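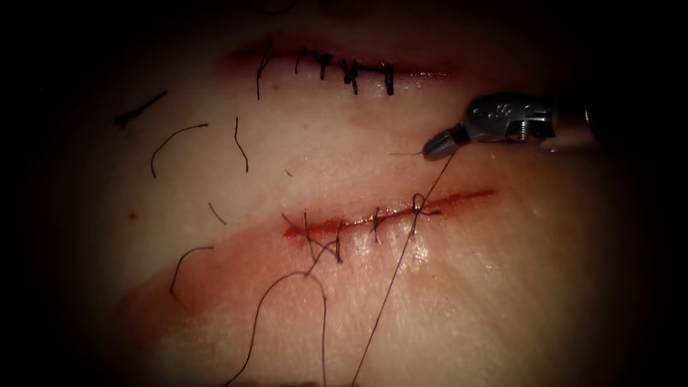 Interrupted sutures in the upper incision, tails left long on some.

Subject: Re: [skills-rooms] Expired thread for bench practice, and how to store it

On Thursday the Stetinbridge room wrote:

> We have been offered a large lot of expired suture from the Janjua
> warehouse, over 2,000 packets, mixed material and mixed size. Most of it
> is braided silk and nylon monofilament, with some absorbable in foil.
> Before we say yes we would like to know:
>
> - whether expired thread behaves enough like in-date thread to be worth
> teaching with
> - how other rooms keep it apart from clinical stock
> - what to do about shelf space, as ours is a single metal cupboard next
> to a radiator
>
> We would also like to hear from anyone using the Cotedo labels. Ours
> peel off the bins by the end of a term.

Replying to the list in case it is of use to other rooms. I'll take these in a different order.

**Separation from clinical stock**

This has to be settled before the delivery is accepted. The printed expiry date is not a sufficient marker, as it is small and most people do not read it when they are in a hurry. We open the outer boxes on arrival, discard them, and move the packets into bins that are a different color from anything used on the clinical side. Every packet gets a stripe of permanent marker across the front. It is slow work. We do it while sorting by size, so each packet is only handled once.

The bins stay in the teaching room. They do not go on a cart, and no cart from the clinical side is parked in the room. If your cupboard is shared, I would turn the lot down until it isn't.

**Does expired thread behave the same?**

It depends on the material.

Nylon and polypropylene: for bench purposes, yes. We have used nylon well past its date and I can't tell it from new in the hand. The packet memory is just as bad as it always was. Have people draw the strand out straight between the fingers before starting.

Braided silk: mostly. Handling is fine and the knots sit down well. Strands from packets that have been kept in the sun can snap during the throw. Pull a test strand from each box.

Absorbable: be careful. These materials break down with moisture, and once the foil has a pinhole the strand weakens in the packet. We had a bin where the strands parted under normal knot tension, and the learners concluded they were pulling too hard. That is the wrong lesson and it took a whole session to undo. We now use absorbable only for buried stitches where the feel of the material is the point, and only from foil that is flat and intact.

Needles: the swage is usually sound. Points are as sharp as the day they were packed, so the sharps routine is unchanged. Nothing about an expired packet makes the needle safer.

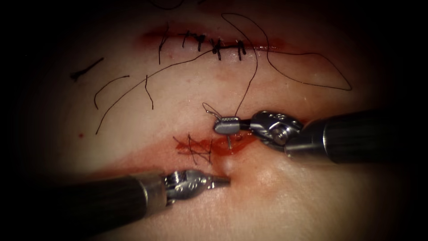

Which color of thread is easiest to teach with? Black, on a pale pad, as the lie of the knot can be checked from a normal standing distance.

Blue polypropylene is acceptable. Undyed absorbable on a pale pad is close to useless for marking, and we stopped assessing with it. If the Janjua lot has a lot of undyed material, I would trade it to a room that runs deep closure sessions on darker pads.

**Storage**

Move the cupboard or choose another one. Heat from a radiator is hard on foil seals, and the cardboard of the inner sleeves curls, which makes the strand harder to draw out cleanly. What you want is a cool, dry shelf out of direct light. An ordinary closed bin with a lid is enough. A silica pack in each absorbable bin is cheap, and worth it if the room is damp in March, as ours is.

We sort first by material, then by size, and do not sort by needle. Sorting by needle sounds sensible and produces too many bins. The needle shape is printed on the packet and learners should be reading it anyway.

Our layout, for comparison:

| Shelf | Contents |
|---|---|
| Top | nylon, by size |
| Upper middle | silk, by size |
| Lower middle | absorbable, lidded, with silica |
| Bottom | pads in use, wrapped |

Nine bins cover the lot. When a bin is empty it is refilled from a sealed carton kept elsewhere. The open shelf never holds the full stock, which limits both the mess and the losses.

**Consumption**

People tend to overestimate what they will use. For simple interrupted work on a pad, one strand does several stitches if the tails are cut to a sensible length. Beginners leave long tails and run out early. I would set a rule of two packets per learner per session and hold to it. With no limit, the second half of the session is spent opening packets.

Work out your own rate before you accept the whole quantity. If it comes to more than two years of use, take part of it and let the rest go to another room. Thread that sits in a cupboard waiting for a better idea will still be sitting there when the foil goes.

**Labels**

We tried the Cotedo labels and had the same result. The adhesive does not hold on textured plastic. It holds well on smooth lids, so if your bins have those, move the labels to the lid and accept that the lids must not be swapped. Our current arrangement is a Hovo clip-on holder with a plain paper card. The cards get rewritten when the contents change, and the holder survives being knocked. The clip is too wide for thin-walled bins. Check the rim before ordering.

**Pads**

You didn't ask, but thread and pads wear each other out. A pad that has been stitched along the same line repeatedly has no hold left at the edges. The stitch pulls through at a tension that would be correct on fresh material, and the thread gets the blame. Make the next cut well away from the old one, and leave enough uncut material between them to take a full bite on both sides.

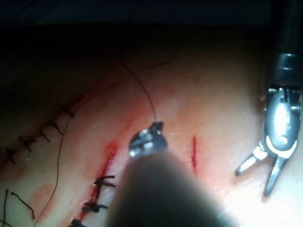

Three cuts on one surface. The short one center-right has no stitches yet.

Old stitches should come out at the end of the session. Left in, they snag the next strand. Clippings go in the sharps bin along with the needles, mainly so that nobody has to sort through them with their fingers.

If you do take the lot, I would be interested in swapping some fine nylon for heavier silk. We are short of the latter and have more of the former than we can use before the end of the year. Reply off list with sizes and I will check the shelf.

-- 
skills-rooms list
Please trim quoted text when replying - the digest readers will thank you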